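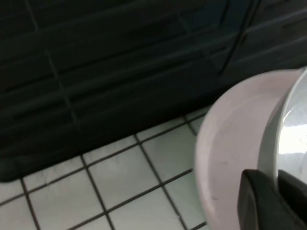 Hartley, December

TILE AND GROUT, handout for session 4
Home Repair Basics, evening section

Read before Saturday. Bring the handout with you, we mark it up as we go. Last session was substrates and leveling, so if you missed it get the notes off somebody, I'm not repeating it all.

1. Layout words you need

Course = one horizontal row of tile.
Running bond = each course shifted, usually by half a tile. Brick look.
Third offset = shifted by a third. Use this for long tile. Long tile is nearly always bowed a little in the middle, and a half offset puts the high spot of one right beside the low ends of the next. You get lips. Feel it with a fingernail.
Stack bond = joints line up both ways. Looks easy, isn't. Every wobble shows.
Field tile = the main run. Trim = edges, caps, cove base.
Dark tile on a wall with small white squares below is an old combination and still a good one to practice on, two tile sizes and two sets of joints to keep straight.

2. Where to start

Not in the corner. Corners are never square. Find the center of the wall, mark plumb, dry lay out from there. Check what's left at both ends. Less than half a tile at the ends, move your center line over by half a tile and check again.

Vertical: find the low point of the floor. Level line up from there, one tile high minus a bit. Screw a straight board to the line, start on the board, come back and cut the bottom course last. People skip the board and then wonder why course six is running downhill.

Inside corners: leave a gap, do NOT butt tight. Gap gets caulk. More on this in 6.

3. Adhesive

Thinset for floors and anything wet. Mastic from the tub is ok for a dry backsplash and that's where I stop with it. Mastic behind a shower wall goes soft again.

Mixing: water in the bucket first, then powder. Slow drill. Let it stand ten minutes (slake), mix again, don't add water the second time. Should hold a ridge. If it slumps off the trowel its too wet.

Trowel notch goes by tile size. Little mosaic sheets, small V notch or it squeezes up in every joint and you spend the night picking it out. Long wall tile, square notch, comb in straight lines across the short side. Straight lines let the air out. Swirls trap it.

Pull a tile now and then and look at the back. Want it covered. Bare corners are what crack when someone drops a pan.

4. Small tile on sheets

The sheet is not square. Assume it. The joint between sheets has to match the joints inside the sheet or you see every sheet from the doorway, like postage stamps. Set four sheets, step back, look low across the surface with a light off to the side. Fix it now while it moves.

Cut the mesh and shift single rows if you have to. Utility knife. Beat in with a flat float, not with your hand.

Slope: small tile follows a slope, big tile doesn't. Reason shower floors are mostly small squares. Also more joints under foot so less slipping.

5. Grout

Sanded for wide joints, unsanded for narrow and for anything with a polished face that scratches. Epoxy is its own evening, not covered here.

Color. Most asked question of the course.
- Matching grout, joints nearly vanish, wall reads as one surface. Hides bad spacing.
- Slightly lighter than a dark tile, you get the pattern but quiet.
- Strong contrast, everything shows incl. your mistakes.
- White grout on a floor goes gray where people walk. Start with gray.

Dark grout dries lighter than it looks in the bucket. Make a sample on scrap, leave overnight, look at it in the room it's going in. Same water every batch, measure it, or you get patches. Write the amount on the bucket lid.

Method: float held steep, push diagonal across the joints so the edge doesnt dig in. Second pass to clear the face. Wait. Sponge nearly dry, diagonal again, rinse, turn, rinse. Too much water at this stage is the number one cause of chalky weak joints and blotches. Haze comes off next day with a dry cloth.

Work small areas. On a warm day half of what you think you can do.

6. Changes of plane

Wall to wall, wall to floor, tile to tub. Flexible sealant, never grout. The two surfaces move separately and grout in there cracks inside a year. Buy the sealant in the grout color, same maker, same batch if they'll sell it. Tape both sides, gun it, one pull with a wet finger or tool, tape off straight away.

Old grout in a corner: rake it all out first. Caulk over grout peels.

7. Cleaning and upkeep

Plain soap and water for nearly all of it. No vinegar on cement grout, eats it slowly. No vinegar on marble or limestone at all. Glossy dark tile shows soap and hard water more than white does, so squeegee. Dark matte shows it differently, as a gray film. Neither is a bargain.

Sealer: stone and cement grout yes, glazed tile no point, it sits on top and smears. Drop of water on the joint, if it darkens then reseal.

8. Estimating

Measure area, add for cuts. Straight lay 10 percent, diagonal or lots of corners 15. Round up to full boxes and keep the leftover box. Colors get dropped and a later batch will not match.

Worked one, do it on paper before Saturday:
Wall of 253 tiles by count. Boxes of 40. Straight lay.
253 plus 10 percent = 278.3, call it 279.
279 / 40 = 6.975, so 7 boxes. 280 tiles. That's one spare after your cut allowance. I'd buy 8.

Second one, no answer given: 1000 small squares wanted, diagonal lay, same size box. How many boxes, how many left over.

9. Practice boards

One board each, cement board not drywall. Long tile in third offset on the upper part, mosaic sheet on the lower, sealant where they meet. Grout goes on the week after, dont rush it. Name on the BACK of the board in marker, last term we had two the same and an argument.

Bring: margin trowel, sponge (big, rounded corners), two buckets, knee pads, safety glasses. Spacers and thinset are supplied. Wet saw is shared so mark all your cuts before you get in line.

Dust: score and snap where you can. Wet cut otherwise. No dry grinding indoors, no exceptions. Leftover thinset goes in the trash once its hard, never down the sink.

Next handout: thresholds, transitions, and tiling round a toilet flange.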